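Second arm for kitchen item sorting, or better fingers first?

Karkside Community Help > Robots and automation > Buying and planning

Posted by Katia Piras, 19 August 2020

We have one arm with a camera at the wrist, and it works on a white table with kitchen things, for example a green colander with many small holes.
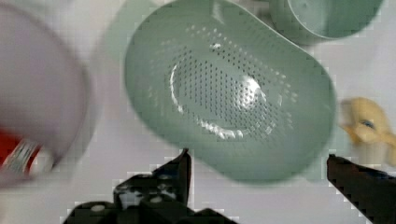

Drirnuvton wrote under my earlier post that I should forget the second arm until I know what the spare parts will cost me in one year. I think it is good advice, but my budget must be spent before December and I can't move it to next year. I have $2967 in total. A used arm from Zusesstead is $1000 without the gripper. Is it wise to buy it, or should I put the money in softer fingers, a better camera and parts for the arm I have?

Boateng
Parts first. I would keep $200 only for cables and screws, this money always goes faster than you plan. Then ask the seller 2 things in writing: does the price include the controller, and can you still order the joints one by one. If the answer on the joints is no, don't buy. A used arm with no parts is a very heavy lamp.
For thin rims like on a colander, try soft finger pads before you pay for a new camera. You can test them on the arm you have.

mossgate_k
depends what you do with it. we bought two of the same and it was ok

Drirnuvton
Please also count the table and the power supply. I forgot both in my first plan and had to ask for more money, it was not a pleasant meeting. Shipping too, if the seller is far from you.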